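Open day at Grilleck, Saturday morning

I go to these things for the free coffee, and Grilleck had already run out by 10. What they had plenty of was lanyards. Mine said GUEST on both sides, in case I turned around and forgot.

Grilleck makes and refurbishes metal bins, hoppers and chutes, and if that sounds like a thin reason to drive across the county, you haven't met my brother-in-law, Murray Vachon, who was driving. The building used to belong to Stedov, and the old name still shows through the paint over the loading door.

Our guide was Huệ Khương, who started on the press line and has opinions about corners. We got 4 stops, a pair of earplugs each and a firm word about sandals. The press was impressive in the way that a very loud thing is. The paint booth was closed. Tarık Taşdemir gave a talk on surface wear that was meant to last ten minutes and ran to half an hour, most of it about why a scratch is worth reading before you polish it out. I had come in not caring about scratches. I left caring slightly, and I resent it.

The last stop was the one Murray had come for, the worn bins. There's a certain honesty to a gray metal floor that has been scuffed for a living, and I spent longer looking at one than I have at some cathedrals. A blue cube with little orange-yellow dots stood in the far left corner, and a yellow-orange cup lay tipped over on the other side. 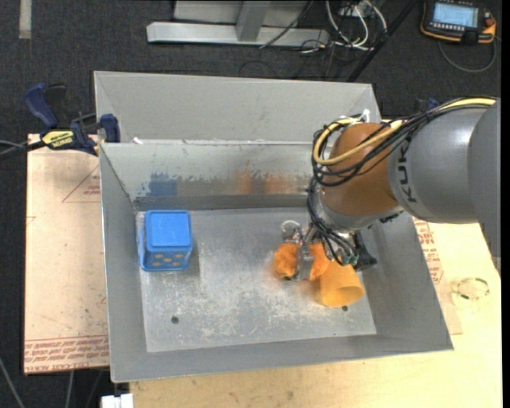

Huệ wanted us to look at the walls. The back one is shinier than the rest, with a ragged worn line across the middle, and she talked about that line the way other people talk about the coast of Maine. Murray asked two questions about the slope of the sides. He got answers to both and wrote them on his hand.

Lunch was a sandwich in the parking lot — egg, I think — and a raffle for a toolbox, which went to a man who had brought his own toolbox. We hit traffic at the bridge on the way home, and Murray washed his hands at the gas station before he'd copied anything down.

6 shares | 2 comments
Contact | Back to top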